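Ticket: Right arm goes limp in the middle of a phone placement, left arm keeps moving
Product: Nollberg twin-arm cell, rail mounted
Software: Hedlund motion controller
Site: Ralamora
Opened by: Awuor Simiyu
Opened: Wednesday, January 8, 2020
Priority: High (changed from Normal by support)
Status: Closed, one follow-up open

Awuor Simiyu wrote:

Hi all! I looked through the old tickets first, promise, and the nearest thing I found was a gripper that wouldn't close all the way, and mine closes just fine. My problem is the right arm letting go of everything, itself included.

The job we call Nutis is phone handling. Pick a phone up off the worktop, set it in a stand, take it back out, lay it down again. Both arms share the one rail and they take turns in the middle. It ran nicely all through last week and I was starting to get smug about it.

Then this morning the right arm picked up a phone, carried it over to the stand, started leaning it back, and every joint from the shoulder out lost torque at once. The arm sagged down onto the marble with the phone still in the fingers. It didn't fall far (the phone survived, and so did the worktop) but I did say a word I won't put in a ticket.

What worries me a lot more is that the left arm didn't stop! It carried on with its half of the program for a good 9 seconds until I hit the stop button. The two of them never touched, but they could have. The manual says a fault on one arm halts both, and I'd built the whole routine on believing that.

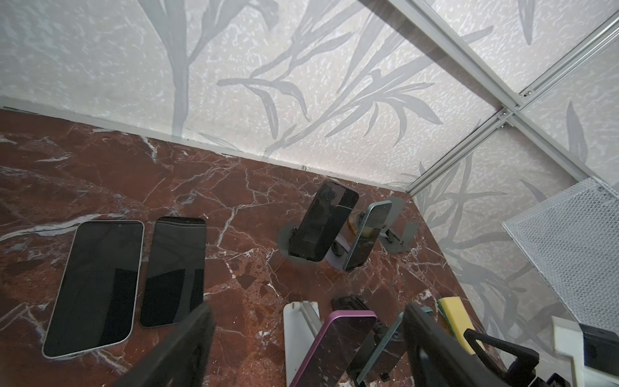 Wrist view of the Nutis layout, phones and stands out on the worktop.

The stands aren't all one kind, as you'll notice, and the phones aren't all one size either. I mention it because my first theory was weight or grip. Maybe a bigger phone was loading up the wrist, the servo hit its current limit, and the arm protected itself. So I lowered the speed and tried again with the smallest phone we own. Same thing, same part of the move. Then I ran it with no phone at all, just the empty gripper going through the motions over the stand, and it went limp again. So much for weight.

The controller log gives me this each time:

RIGHT bus: reply lost, joint 4
RIGHT bus: reply lost, joint 5
RIGHT bus: reply lost, joint 6
RIGHT arm: torque off
LEFT arm: running

No overcurrent and no temperature warning in there at all. Things I've tried so far:

Restarted the controller. No change.
Power cycled the whole cell. It ran clean for a while and I got my hopes up, then it did it again.
Swapped the phone, swapped the stand, ran it empty. No change.
Ran the left arm alone through the mirrored move. Perfect, of course.

I can send the full log if anybody wants it, it's long. Mostly I want to know two things. Why is the right arm dropping off the bus, and why doesn't the left arm care?

Tumelo Mokgethi (Nollberg support) wrote:

Hi Awuor, thanks for the detail. I've raised this to High on account of the left arm. Please don't run the two arms together until we've sorted that part out. One arm at a time, other one parked with torque on, and keep a hand near the stop.

Lost replies from joint 4 outward sounds like the cable between the shoulder and the next joint along. Could you check two things with the power off:

1. The connector at the shoulder joint, both ends. Push each one in until it clicks.
2. How the flexible conduit sits when the arm is folded back toward the center. If it's pulled tight there, let me know.

Also, what is the fault timeout set to in the Hedlund settings, and is "link arms on fault" on?

Awuor Simiyu wrote:

Okay, parked the left one and went through your list.

Connectors: both felt seated. I unplugged them and plugged them back in anyway, and they clicked. I gave them each a gentle tug and nothing came loose. I looked for bent pins with a flashlight and didn't see any, though I'll admit I was doing it upside down with my head practically in the cell.

Timeout is 60 ms. "Link arms on fault" is on! I was very ready for it to be off and to feel silly, but it's on, and the box is checked on both arms. So I'm still lost on that one.

The conduit is the interesting bit. With the right arm stretched out, there's loads of slack. With the arm folded back toward the center, the way it has to be to get at the stands, the conduit goes up and over in a big arc and then comes down toward the rail. I moved the arm by hand with the torque off and watched it go. It looks generous from the front. But when I put my hand on it near the shoulder I could feel it getting stiff just as the wrist tips back, and tipping back is precisely what the arm does when it's leaning a phone into a stand. So the slack is there, it's just all on the wrong side of the clip.

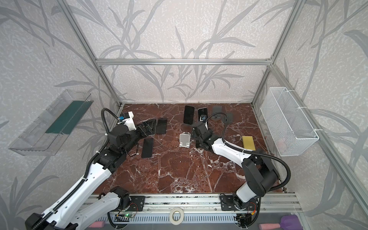
I had a proper think about why it would only start this week, and I have a guess. We moved the stand position closer to the middle so that both arms could reach it. That makes the right arm fold up tighter than it ever used to. Same program, new corner of its reach. I'd completely forgotten we changed it until I was standing there bending the thing by hand.

Test I did next, with the left arm still parked: I ran the right arm on the new stand position, empty gripper, slow, 17 times. It lost the bus on 5 of them. Then I moved the stand back out to the old spot and ran the same number again with no faults whatsoever. I know that isn't a lot of runs, but I felt pretty pleased with it.

So my money is on the cable. Can I just loosen the clip and feed some slack through, or is that one of those things where I void something?

Tumelo Mokgethi (Nollberg support) wrote:

Nice testing. You won't void anything. Power off, open the conduit clip at the shoulder one turn, feed slack toward the wrist side until the cable stays soft with the arm fully folded, then close the clip by hand only. Check the whole reach by hand before you put power back on. The conduit must not be able to catch on the frame or the other arm.

If it still faults after that, the cable has probably taken some damage inside and we'll send you a new one.

On the left arm: could you send me the startup part of the log? I want to see the order the two arms register in.

Awuor Simiyu wrote:

Startup log is attached. Clip first.

I loosened it and fed the slack through, and it took way more than I'd have guessed before the cable went soft in the folded pose. I did overdo it on the first go, so there was a floppy loop hanging out toward the left arm's side, and I took a bit back. After that I walked the arm by hand through every pose in the program, and a few that aren't in it, and the conduit stayed clear of everything.

Then power on, left arm parked, new stand position, slow, empty gripper. No faults! Normal speed, empty gripper. No faults! I put a phone in and got one fault right near the start, and my heart sank. Same three joints, same message. After that it behaved for the rest of the afternoon, but one is one and I'm not going to pretend I didn't see it.

So please send the cable. I think the old one is worn somewhere in the middle and I've only made life easier for it.

Tumelo Mokgethi (Nollberg support) wrote:

Agreed, a new cable is on its way to you, along with a longer clip that lets the conduit slide a little.

I found the left arm problem in your startup log. The right arm registers as a single unit, fine. The left arm registers twice, once at power-up and again when the controller restarts its link, and the fault signal goes to the first entry, which is no longer live. The box is checked, but it's talking to an empty chair. This is a fault in the Hedlund controller software and I've reported it to them.

For now: after any controller restart, do a full power cycle of the cell before you run both arms. Then test the link before anything else. Park both arms low over the worktop with nothing in the grippers, start a slow move on the left arm only, and unplug the right arm's bus at the rail. The left arm should stop at once. If it doesn't, don't run.

Awuor Simiyu wrote:

Empty chair, ha. That explains my morning, because the first thing I did when I came in was restart the controller on its own. I always do it that way. It's quicker.

Did the link test just now. Restart only: left arm sails on, as you said it would. Full power cycle: left arm stops dead the moment the plug comes out. I did each of them a few times over because I wanted to see it for myself, and it was the same every time. It's quite something to watch a safety setting do nothing with its box checked.

I've taped a note over the restart button that says POWER CYCLE THE CELL and I've put the link test at the top of our start-of-day sheet. No two-arm runs until the cable gets here.

Awuor Simiyu wrote:

Update! Cable came, cable's in. The old one feels crunchy at one spot when you bend it, right where the clip used to pinch it, so I've bagged it up and it's going back to you in case you want to cut it open.

With the new cable and the long clip I ran the full Nutis routine on both arms, phones and all, at normal speed, stand in the new position. 60 placements and the right arm stayed on the bus for every one. A phone did slide off a stand once, but that was the stand being a bit too close to the edge of where I'd taught it, and I've fixed the point. Link test passed before and after.

Happy for you to close the cable half. Please could the left arm half stay open until Hedlund has a fix? I don't love a piece of tape being the thing between two arms.

Tumelo Mokgethi (Nollberg support) wrote:

Good news, thanks for sending the old cable. Closing this ticket as solved for the bus fault. The double registration is now its own follow-up with you listed on it, and you'll get a message when the new controller version is ready. Hedlund is planning it for July, so please keep doing the power cycle and the link test until then.

If you move the stand again, recheck the conduit by hand in the tightest pose first.

Awuor Simiyu wrote:

Will do, on all of it. And the tape's staying up. Thanks Tumelo!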